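Speaker notes, "House Rules for Recording Hand Demonstrations"
Tranwood meetup, May 3, 2025
Slot is 60 minutes with questions. Talk slowly. Water is under the lectern.

Opening

Hi everybody, thanks for staying past lunch! I work on task standards at Gostero, and I'm the person who writes the document that operators skim on their first morning and then never open again. I'm fine with that (mostly). My goal today is to get you to steal the parts that worked for us and skip the parts that cost us a whole March.

Quick show of hands: who has a written rule for where a demonstration starts? Wait for hands. Okay, and who has one for where it ends? It's usually fewer. If it's the same number, say so and move on.

Why we have rules at all

We started out with no rulebook. We had a shared note that said "be natural," and I wrote that note, so I get to make fun of it. Natural to one person is sliding a book to the edge of the table and pinching it. Natural to the next person is slapping a palm on top and dragging. Both are fine! But if the label on both clips says "pick up book," whoever trains on them is going to come and find you, and ours did. The Emico team sent back 121 clips in one batch with the same comment pasted on every one: "which action is this?"

So the first rule in the book now is about verbs. One clip, one verb, and the verb comes off the list. Slide, lift, turn, place, hand over. If you did two of them, it's two clips or it's a sequence, and a sequence gets its own label. People complain about this one for a week and then they stop.

Hands and reach

Click. Leave this one up while you talk.

The rule on hands is short: both hands come in from the wearer's side, bare forearms, no watch, no rings. Sleeves go above the elbow. We argued over sleeves longer than I want to admit — the hand tracker we were using at the time got confused by loose cuffs, and by the time we'd swapped trackers the rule had stuck and people liked it.
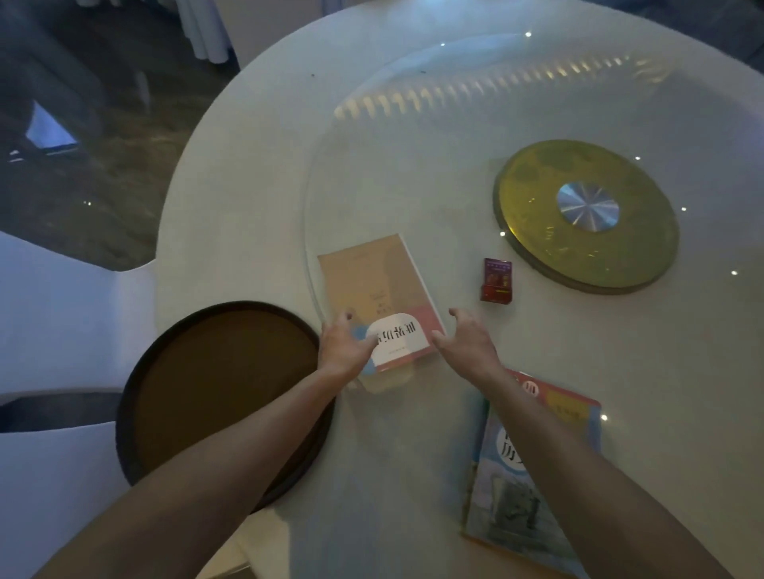 Does a demonstration have to be thrown out if the operator hesitates before the grasp?
Keep it, as long as the hesitation is short and the hand doesn't touch anything else on the way; tag it "pause" and let the training side decide.

We used to toss those. Then Tierney asked us for them specifically, they wanted approaches that weren't perfectly smooth, and we had to go digging through the discard folder. So now the default is keep and tag. Storage is cheap compared with an operator's afternoon.

Stuff on the table

Look up here, they'll be writing.

On the slide you've got a textbook in the middle with a hand at its corner, a second textbook down by the right arm, and a round brown tray under the left one. This is where the clutter rule comes in. Every object within reach goes in the log, including the ones you never plan to touch. Write down what it is in everyday words. "Tray" is good. "Item 2" is bad, and I've seen it.

With books, the title goes in the log too, in whatever language it's printed in. The one in the middle says 世界历史, World History, and the log entry should say exactly that and then the translation after it. Don't write just "textbook" when there's more than one textbook on the table, or your instruction turns into a coin flip. Also note the orientation. That cover is upside down from where the hands are, and a model that's supposed to read labels needs somebody to have marked it.

(If the mic is acting up, skip the next bit and go to surfaces.)

Small side story: our first log form had a dropdown for objects. Terrible idea. People picked the closest thing and moved on, so for a while everything flat was a "folder." Free text plus a cleanup pass works so much better.

Surfaces

Glass gets a line of its own in our rules. You can see the ceiling lights coming back up off the turntable. We don't ban shiny surfaces, since people own shiny tables and robots will have to deal with them. We do ask for a "reflective" tag and one short clip of the table with hands out of view, recorded before the task begins. Same idea for anything that can rotate: note whether it's meant to stay put during the task. A turntable that drifts while you're grasping is a different task from one that doesn't.

Reviewing

Each clip gets 2 passes. The first reviewer checks the verb and the start and end points. The second one only reads the log and watches with the label hidden, then writes what they think the label is. If the two don't match, it goes back. No debating it in chat — that was another thing we lost March to.

An operator can pull any clip of their own at any time, with no explanation. I'd put that rule in before any of the technical ones if I were starting over.

Questions

Leave at least ten minutes. Someone always asks about pay per clip versus pay per hour. We pay per hour, because per clip got us fast, sloppy grasps. The template is on the Gostero page, take it and change whatever you want, and please send me the changes.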